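집에서 악기와 음반을 돌보는 작은 요령

2018-03-17

저는 한국에 와서 산 지 오래되었지만 한국어로 글을 쓰는 것은 아직 조심스럽습니다. 틀린 표현이 있으면 댓글로 알려 주십시오. 이번 글에서는 작은 밴드에서 색소폰을 불면서 집에서 배운 관리 방법을 적어 보겠습니다. 저는 연습실이 따로 없어서 모든 것을 부엌 옆의 작은 방에서 합니다.

리드 말리기

연습이 끝나면 리드를 마우스피스에 끼운 채로 두지 마십시오. 먼저 흐르는 미지근한 물에 잠깐 헹구고, 부드러운 천으로 뿌리에서 끝 쪽으로 한 번만 닦습니다. 반대 방향으로 닦으면 얇은 끝이 갈라질 수 있습니다. 그다음 평평한 유리판 위에 올려서 말립니다. 저는 안 쓰는 액자의 유리를 씁니다. 모서리가 날카로워서 종이테이프를 둘렀습니다.

저는 리드 네 장을 번갈아 가며 씁니다. 뒷면에 연필로 작은 번호를 써 놓으면 어제 쓴 것이 무엇인지 헷갈리지 않습니다. 볼펜은 잉크가 번져서 좋지 않습니다.

끈적거리는 패드

패드가 끈적거리면 키를 열 때 작은 소리가 납니다. 조용한 발라드에서는 이 소리가 아주 잘 들립니다. 얇은 종이를 패드와 톤홀 사이에 넣고, 키를 가볍게 누르고 몇 초 기다린 다음, 키를 놓고 종이를 뺍니다. 누른 상태에서 당기면 패드의 가죽이 상할 수 있으니 조심하십시오. 담배 종이도 괜찮지만 풀이 묻은 부분은 꼭 잘라 내야 합니다. 베이비파우더를 바르라는 조언도 들었는데, 저는 권하지 않습니다. 가루가 스프링 쪽으로 들어가서 나중에 수리하는 분이 고생합니다.

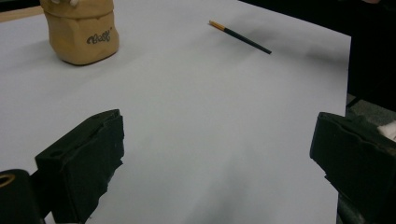
악기 케이스 안에서 나는 냄새는 어떻게 없앱니까?

먼저 케이스를 완전히 비우고 진공청소기로 안쪽 천의 먼지를 빨아들입니다. 그다음 베이킹소다를 작은 면 주머니에 담아 케이스에 넣고, 뚜껑을 닫아 하룻밤 둡니다. 가루를 천에 바로 뿌리면 구석에 남아서 잘 안 빠집니다. 다음 날 주머니를 빼고, 그늘에서 뚜껑을 열어 반나절 정도 바람을 쐬어 줍니다. 냄새가 심하면 이것을 두 번 반복하십시오. 향수나 방향제는 냄새가 섞여서 더 나빠집니다.

음반 닦기

공연장에서 산 레코드는 새것이어도 종이 가루가 붙어 있을 때가 많습니다. 저는 Pilano 레이블의 음반을 좋아하는데, 속지가 거친 종이라서 꺼낼 때마다 먼지가 나옵니다. 그래서 비닐 속지로 모두 바꾸었습니다. 우리 집에는 그 레이블 음반이 19장 있어서 저녁 한 번에 끝났습니다.

닦을 때는 탄소 섬유 브러시를 홈의 방향으로 천천히 움직입니다. 손자국이 있으면 증류수를 극세사 천에 조금만 묻혀서 닦습니다. 가운데 라벨에는 물이 닿지 않게 하십시오. 수돗물은 마르고 나서 흰 자국이 남습니다. 그리고 음반은 반드시 세워서 보관합니다. 눕혀서 쌓아 두었다가 Orozco 트리오의 첫 음반이 휘어 버렸고, 지금도 그것이 제일 아깝습니다.

공연 전날 가방 준비

저희 밴드 Broncombe는 작년에 짧은 투어를 했습니다. 이동 거리를 더해 보니 약 1,257킬로미터였습니다. 그때 가방 때문에 고생을 많이 해서 지금은 이렇게 준비합니다.

악보는 곡 순서대로 투명 파일에 넣고, 첫 장에 곡 목록을 붙입니다.
빨래집게를 몇 개 가져갑니다. 야외나 에어컨 앞에서는 악보가 날아갑니다.
넥스트랩은 여분을 하나 더 넣습니다.
젖은 청소용 천은 지퍼백에 따로 넣고, 숙소에 가면 바로 꺼내서 말립니다.
판매할 음반은 상자 하나에 16장만 담습니다. 더 담으면 계단에서 팔이 아픕니다.

케이블 정리

케이블을 팔꿈치에 감는 분이 많지만, 안쪽 선이 꼬여서 오래 못 씁니다. 한 번은 바깥으로, 한 번은 안으로 번갈아 감으면 풀 때도 엉키지 않습니다. 처음에는 손이 말을 안 듣는데, 텔레비전을 보면서 연습하면 금방 익숙해집니다. 묶을 때는 낡은 양말의 목 부분을 고리 모양으로 잘라서 쓰십시오. 벨크로 끈보다 싸고, 색깔로 길이를 구별할 수 있어서 편합니다. 저는 긴 것은 빨간색, 짧은 것은 회색으로 정했습니다.

보면대의 나사가 헐거워졌을 때는 와셔를 하나 끼워 보십시오. 철물점에서 살 때 나사를 같이 가져가면 크기를 맞추기 쉽습니다. 제가 쓰는 Skendunik 보면대는 이 방법으로 아직 잘 서 있습니다. 다음 글에서는 방문 틈으로 새는 소리를 줄이는 방법을 쓰려고 합니다.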